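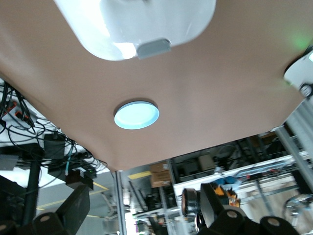 Trasa 行政与设施组 · 内部论坛 · 301 室

主题:桌子底下的线怎么收

Lorraine Haworth(楼主)
301 那张桌子下面的线又缠到一块儿了,黑的灰的绕在一起,插排也夹在里面,插头是橙色头的那几个。二月份要换地毯,桌子得挪开,现在这样根本挪不动。我想在桌板底下装一个金属线槽,把插排和电源适配器都放进去。大家有没有意见?

cgoodall
同意收,不同意装线槽。要在桌板上打孔,以后换桌子还得再打一遍。用魔术贴扎带分段捆就够了。

Alun Pritchard
扎带我们隔壁用过,头一个月挺整齐,后来谁要加一根线就拆一段,拆完不捆回去。我投线槽。不打孔也行,有夹在桌边的那种,先量一下板厚。

cgoodall
夹桌边的承重不行,插排加适配器放上去会往下坠。

Lorraine Haworth
板厚我下午去量。适配器现在是吊在线中间的,这个不管用哪种办法都要先解决,不能让线受力。

Ritchie_C
提醒一句,那根青绿色的线别和电源线捆在一起。它接在一个黑盒子上,盒子上有小绿灯。上次有人收线顺手拔了,我找了两个小时。

Trilok Sachdeva
建议先贴标签再动手。两头都贴,写设备名和日期。标签纸在 Hyun 那个柜子第二层,还剩 3 卷。

cgoodall
贴标签没问题。另外插排别塞进封闭的槽里,散热不好。真要装就买网格的。

Alun Pritchard
网格的可以,Tinditz 有卖,长短两种。长的应该够放。

Lorraine Haworth
那就这样:先贴标签,青绿色那根单独走线,适配器固定好。线槽买网格夹式的,先买一个试,坠得厉害再考虑打孔。cgoodall 你看行不行?

cgoodall
试可以。我还是觉得扎带省事。

Ritchie_C
动手前在楼里说一声,我要先关机。

Lorraine Haworth
好。板厚量完我回在这里。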